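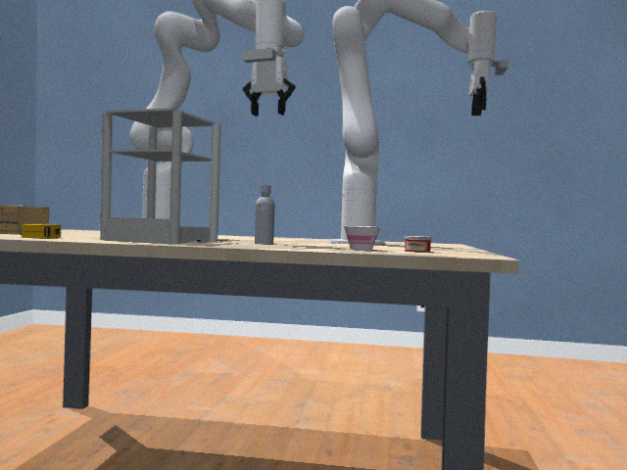

I want to share a result from my work with Nirero, our small method for choosing which simulated demonstrations to keep for training. The task is to bring the gray bottle into the lower part of the shelf frame, and I had 300 demonstrations recorded by teleoperation in the Dikum simulator. Nirero gives every demonstration a score for how much the arm hesitates near the contact moments, and it removes the worst ones until 200 remain. At the start the bottle stands to the right of the frame and both grippers hang empty above the table, so the first part of the motion is easy. The difficulty comes later, when the left wrist must turn almost flat and enter between the posts. The policy trained on the 200 was better than the policy trained on all 300, with the same network and the same training time. I did not expect this and I would like to hear criticism.

Odair Barros
odair_b, original poster

kestrel_joint wrote:
Interesting, but how many evaluation runs? And did you pick the training seed after looking at the results? I have seen bigger differences than most papers report just from changing the seed.

odair_b wrote:
For each policy I used 30 evaluation starts and four training seeds. The seeds were fixed before. I agree that 30 is not a big number. The starts are the same for both policies, only the bottle position and its rotation change a little. The bowl and the red can stay in place, they are there as distractors on the right side.

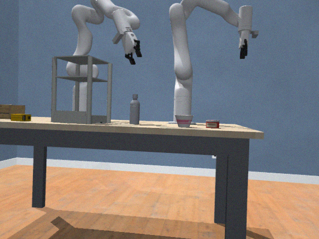 One more detail about the start positions. I never put the bottle behind the frame, so I can't claim anything about this case. The right arm also does not have a role in this task. It is in the action space, and the policy must learn to keep it quiet. With all 300 demonstrations it was drifting more.

mottled_wall wrote:
Then maybe this is your whole effect. If some operators moved the right arm without need and your score removes them, you have a filter for idle arm noise. Can you freeze the right arm and train again on all 300? I would not call it "hesitation" before that.

odair_b wrote:
It is a fair point. I will do this test. The score uses only the left arm velocity, but the two things can be correlated.

kestrel_joint wrote:
What about cameras? If you render with shadows on, a close view can be mostly shadow in some steps. We had this problem with the Droltorex tasks and we turned them off for training.

odair_b wrote:
We kept them on. I looked again at some steps and you are right that there are bad ones, where the shadow of the arm and gripper covers a big part of what the camera sees.
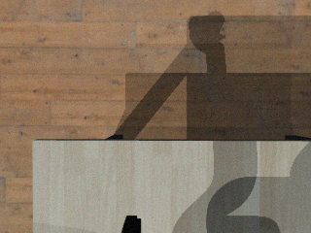 My opinion is that the policy should learn to live with such steps, and on a real robot I can't turn off the shadows. But I accept that they add noise to the comparison.

mottled_wall wrote:
I disagree a little. Real shadows are soft under normal office light. Those have hard edges in a lot of simulators, so you teach the network about something it will not meet. Randomize the light or turn it off.

tinplate wrote:
We tried light randomization at Kpodo on a drawer task. It helped the transfer and made the simulation score slightly worse. So it depends which number Odair wants to report. Where do the failures happen, by the way? Before the frame or inside?

odair_b wrote:
Mostly inside. The gripper comes in low, between the lower shelf and the tabletop, with the fingers pointing left. There is not much space for the wrist, and a small error in height ends on the shelf edge.
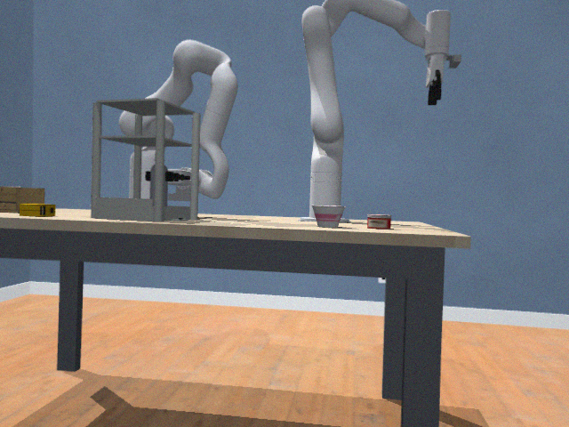 The operators also had trouble at this point, and many of the removed demonstrations have a long pause exactly there. This is why I chose the word hesitation. After the comment of mottled_wall I am less sure about the word, and in the text I will write "low speed near contact" until the frozen arm test is finished.

kestrel_joint wrote:
Please also add a baseline with 200 demonstrations chosen at random. Without it I can't say if your selection matters or if the smaller set just trains better in the same time.

odair_b wrote:
It is running now, together with the frozen arm. I hope to have both in February and I will post the tables in this thread.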